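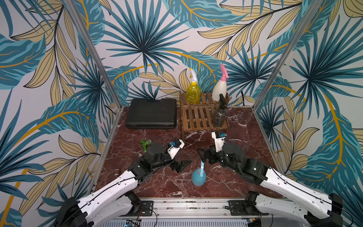
Our shop in Gidurska packs and sorts home goods, which means spray bottles, little racks, toys, carrying cases, anything a landlord might need to fill a rental. In December my boss, Remo Kaufmann, bought us the Brandes two-arm bench cell, and I've been the one working next to it ever since. So this is a review from the person who refills it, not the person who signed for it!

First, the money. We paid $2,419 for the pair of arms with the rail, and the walls and floor were extra. You can pick your own finish (we went for the palm leaf print and the red-brown marble look, and I still love it). The shine does bother the wrist cameras if your overhead lights are strong, so dim them a little.

Setup took me 13 hours spread over a week. The manual is thin, and the section on cables is one paragraph long. Buy clips. The grippers are good with chunky stuff and anything with a handle. Spray bottles are harder — a trigger head gives them an awkward shape to grab, and I had to redo that routine more than anything else.

Now the part people at other shops keep emailing me about. Did anyone lose their job? No, but my job changed a lot. I used to sort around 1,000 pieces a shift and go home with sore wrists. Now I lay things out, start the run, and step in when a piece gets dropped or turned the wrong way. My hands feel better. My head is more tired, because I'm watching instead of doing, and I miss talking across the table with the others. Two of us moved over to returns, and one of them would like to come back.

If your boss is thinking about one, ask for training hours in writing before it arrives. We got 17 from the dealer in Clesuvstead and used every one of them. Ask who gets to hit stop, too. Here it's anybody on the floor, and it took a couple of arguments to get there.

Four stars from me. I'd take one off for the manual and put half back for the support line, except the site won't let me do halves.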